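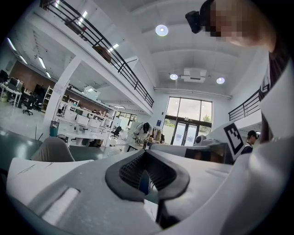 Minutes recorded by Pin-yu Yeh, Secretary
Dondia Community Garden Association – General Meeting, December

The meeting was called to order at 7:00 p.m. in the Clultora Room. A quorum was present. The minutes of the previous meeting were approved as circulated.

1. Membership. The Secretary reported 101 paid memberships. Renewal notices will be sent with the winter newsletter.

2. Water charges. The annual bill came to $1,063 and has been paid in full. Members discussed a leak at the north standpipe – first reported in August – and approved its replacement before the supply is turned back on in spring.

3. Soft fruit beds. It was moved and seconded that two of the shared beds be replanted with strawberries. Runners will be purchased from Dotora Nursery. The motion carried, with seven members opposed, who asked that their preference for currants be recorded.
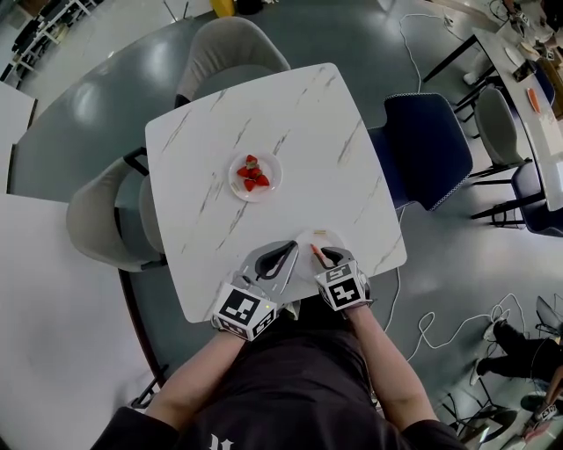

Strawberries on a white plate.

4. Path access. The Au Street gate will remain locked after dark until the new light is installed. Plot holders are asked to keep wheelbarrows off the main path.

5. Other business. A request for a second compost bay was deferred to the next meeting.

The meeting was adjourned at 8:40 p.m.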